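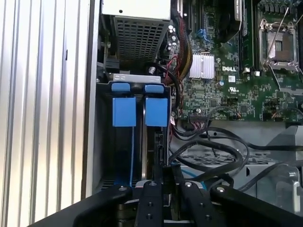 Repair should be boring. That's my whole argument, and I'll get it in before the kettle boils. Things break, you open them, you swap the bit, you close them again. Office computers have mostly understood this – look at those two little blue pull tabs on the drive carriers, side by side, bright enough to find without your glasses. Someone thought about the person who'd be in there later. Now try the same with a toaster. Or a kettle. My Sternetti kettle is glued shut. Glued! A new one costs less than the postage on a lid, and the lid isn't sold anyway.

I wrote to Zudia in June about a vacuum hose clip. Tiny thing, grey, snapped. Three emails. The answer in the end was a discount on a whole new vacuum. Didnt want a vacuum. Wanted a clip. 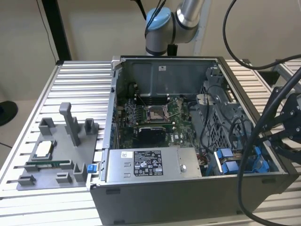 Mersha wrote back to my last piece to say that people don't want to mend things, they want them cheap, and that if we all had to pay for screws and spare parts we'd moan about that instead. Fair enough, up to a point. I'd moan. I moan about most things. But cheap twice in 2 years isn't cheap, and I've got the recepits in a drawer to prove it.

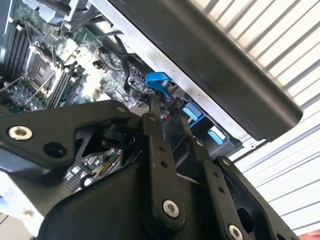
And the law, such as it is, lets firms off far too lightly. A part "available on request" could mean anything. Put the price on the box, next to the price of the thing. Say how long you'll keep making it. Jivbridge does this with their lamps – part number 1009 is the switch, it's printed on the base, I ordered one before breakfast and fitted it with a butter knife. More of that please. Kettles first.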